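Re: [sim-users] Open day at Trevden – is it worth the drive?

20/02/2018

On the list somebody wrote:

> Has anyone been to one of the Trevden open days? I have a seat
> for the March one and it is a long drive each way. We use
> simulation for planning only and have never trained anything
> in it. I'd like to know whether they show real work or just run
> a slide deck. Also, do they let you change things, or do you
> stand behind a rope and watch?
>
> Second question, for anyone who has tried it: does Petek run
> all right on a machine without a big graphics card?

I was at the last one, so I can answer most of this.

It is real work, or at least it was when I went. There is a short talk at the start and then they split people into small groups and send you around the desks. Each desk has one task on screen and one person who works on it. We had four stops. There were slides at one of them only, and that was the one on licensing, which you can skip if your office handles that.

No rope. At two of the desks you could sit down and type. At the others you had to ask and they would change it for you. They were fine about being asked.

The stop I'd tell you not to miss is the laptop lid task. It's a simulated Franka arm and an open laptop, and the arm has to get its fingers to the lid and move it. They build the rooms in Sevodum, and the layout gets shuffled between runs, so you end up with furniture in places where no one would put it. The laptop was on a red seat for the whole time our group was there. I saved a couple of views from the session and they are on my page if the list strips them out: 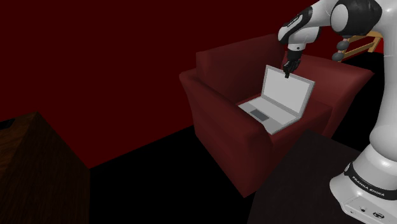
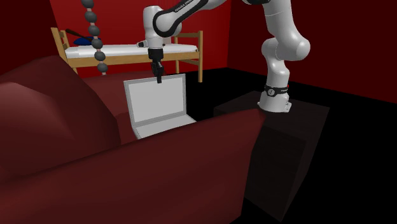

What I got from that desk was mostly about contact. I had assumed that finding the lid would be the hard part. According to the person running it, the approach gave them little trouble and most of their time went into what the fingers do at the edge of the screen. If the hinge is set too stiff, the whole laptop slides before the lid moves. Too loose and it drops shut by itself, and the run gets scored as a success when the arm did next to nothing. They had a chart of this. Out of 1,201 runs in the batch they showed, 1,047 were scored as good, and they then went back by hand and threw out 66 of those for the loose hinge reason. I liked that they put that number up without being asked.

They also talked about the soft seat, which in the simulator is not soft at all. It is a rigid shape with some friction on it. A real cushion would give when you push on the laptop. They know this and say they don't have a good answer yet. If you plan to ask about deformable stuff, expect a short reply.

The Dovilen stop was weaker. It's their tool for sorting and replaying logs, and the replay froze for our group and had to be started again. When it ran it looked useful. You can step back to the moment of first contact and see the forces, and compare two runs next to each other. I would want to try it on our own logs before I said more.

On Petek: I have it on an office desktop with a plain card and it runs, slowly. Turn off shadows and run without the viewer window when you can. With the viewer open and more than one arm loaded I get a crawl. For planning only I think you'd be OK. For training you will want something better, or time on someone else's machine.

A few practical things for the drive. The parking lot is behind the building and the sign is easy to miss from the road – go past the main door and take the second left. Bring ID for the front desk. Lunch was sandwiches and went fast. The room with the desks gets warm once every machine is running, so don't wear a heavy sweater.

Would I go again? Yes, if it were under three hours. For a longer trip I'd write to them first and ask which tasks will be up in March, and whether you can bring a scene file of your own. One person in my group had done that and got a good half hour at a desk during lunch out of it.

If you do go, please post the task list here. I'd like to know if they have changed the hinge settings.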